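Radwa Metwally
@radwametwally

The Vosura coffee subscription wants 12 dollars a week from me for "unlimited" coffee. I read the terms so you don't have to. Thread. 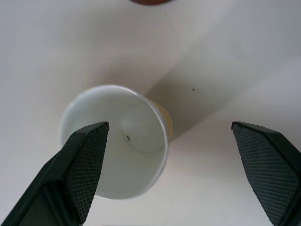
Harvey Vachon replied that he's had the plan since June and it paid for itself in the first week, so what exactly is my problem.

Harvey, glad it works for you. My problem is the word unlimited. Section 6 of the terms says one drink every three hours, small size only, and only "participating beverages." I went looking for the list of participating beverages. It's drip coffee and hot tea.

So it's a drip coffee plan. Fine. I like drip coffee. Call it that.

Next, the math. The app has a banner saying members save 1,389 dollars a year. Compared to what? There's a footnote. The footnote says "based on maximum eligible redemptions." Maximum means you're at the counter every three hours from opening to closing, weekends included.

I don't know anyone who drinks coffee like that. I'd be worried about them if I did.

I dug out my own receipts. I buy coffee on work days, one cup, sometimes none. At my rate the plan costs me more than paying as I go, and that's before the oat milk charge. Oat milk isn't a participating beverage either, if you were wondering.

Then the cancellation part. You can sign up in the app in two taps. To cancel you have to send a message through the help form and wait for someone to confirm. I tried it on the free trial. Sent it Tuesday morning, got a reply Tuesday night asking if I'd like a free month instead. I said no. They asked again.

To be fair to them, it did get canceled and I wasn't charged. A few people in my replies say the same. One says she was billed an extra week and got it back after complaining.

The points thing I can't figure out at all. 3,000 points gets you a free pastry, but members earn points on "non-plan purchases" only. If you're on the plan and you only get your plan coffee, you earn zero. Someone please tell me I'm reading that wrong.

If you're in there twice a day for a small drip, go ahead, you'll probably come out ahead. Everybody else, look at a month of your own receipts before you put a card in.

Muting this now, I have a meeting at 2.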